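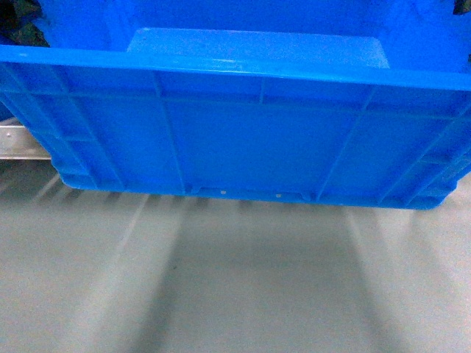 Blue plastic crate, Petonside store.

Petonside Surplus Food Distribution
Progress report to the Stosesent Fund, second reporting period
Prepared by Kevser Kahraman, 22 May 2018

1. Position at the end of the period

The grant supports the collection of unsold fruit, vegetables and bakery goods from growers and shops, and their delivery to community kitchens and school breakfast clubs in the Petonside area. The period covered is the second of four. Spending is slightly under profile, mainly on vehicle costs, and the delivery target has been met. Two items are behind schedule: the cold room extension and the stock recording system. Both are dealt with below.

2. Deliveries

The target for the period was 64 tonnes and the quantity delivered was 70. The excess is almost entirely root vegetables, following a new arrangement with the Çetinkaya packing house, which releases undersized carrots and parsnips twice a week. Bakery volumes fell after one of the supplying shops changed its ordering and now has little left at the end of the day. We do not expect this to recover.

The Fund asked in its last letter for quantities to be stated net of waste. The figure above is net. Goods rejected on arrival are weighed separately and go to a local composter at no charge. Most rejections are soft fruit and salad leaves, and the rate is worse on Mondays, when stock has been held over the weekend by the supplier. Rizwan Farooqui has agreed a Friday afternoon collection with the two largest suppliers of salad and the first results should be available for the next report.

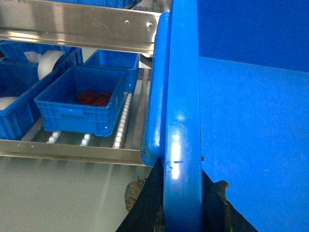
Recipient kitchens continue to ask for smaller and more regular drops. The present route was drawn up when most of them had their own cold storage, and several of the newer ones have only a domestic refrigerator. Splitting the northern route in two would meet the request but would need a second driver on two mornings. We have not included this in the current budget and are not asking for it here. A costed proposal will follow in July.

3. Cold room extension

Planning consent was received later than assumed. The contractor has laid the base and run the electrical supply, and the insulated panels are on order. The supplier has moved the delivery date once and has given a revised date in writing. Commissioning is now expected one month later than shown in the programme. Until then overflow stock is held in rented space, and the rent has been charged to contingency - £3,000 to date, against the line agreed for this purpose.

The condensing unit has been changed from the one specified in the application. The original model could not be supplied with the low-noise fan required by the planning conditions. The replacement has the same rated capacity and there is no change in price.

4. Stock recording

Pliro, the stock package chosen in the first period, has been installed on the office computer and is in daily use for goods inward. Goods outward are still recorded on paper and typed up at the end of the shift. The delay is with the label printer, which drops its connection when the handheld unit is taken into the cold room. A wired printer has been ordered and will be placed beside the loading door.

Old records have been transferred back to the start of the grant. A number of entries carried a weight but no supplier. These have been left as they are and marked, and they are included in the totals but not in the breakdown by source.

5. Staffing and training

The warehouse assistant post was filled at the second advertisement. Food hygiene certificates are current for all paid staff. Manual handling training was postponed once owing to illness and has been rebooked.

6. Risks

The main risk to the next period is fuel cost, which is above the rate used in the application. The underspend on vehicle repairs covers the difference at present prices. The second risk is dependence on one supplier for root vegetables. Discussions with two further growers are in hand - neither has yet committed to a quantity.

7. Requests to the Fund

We ask the Fund to note the revised commissioning date and to approve the change of condensing unit set out in section 3. No change to the total grant is requested. Invoices for the period are attached as a separate file, numbered to match the expenditure table.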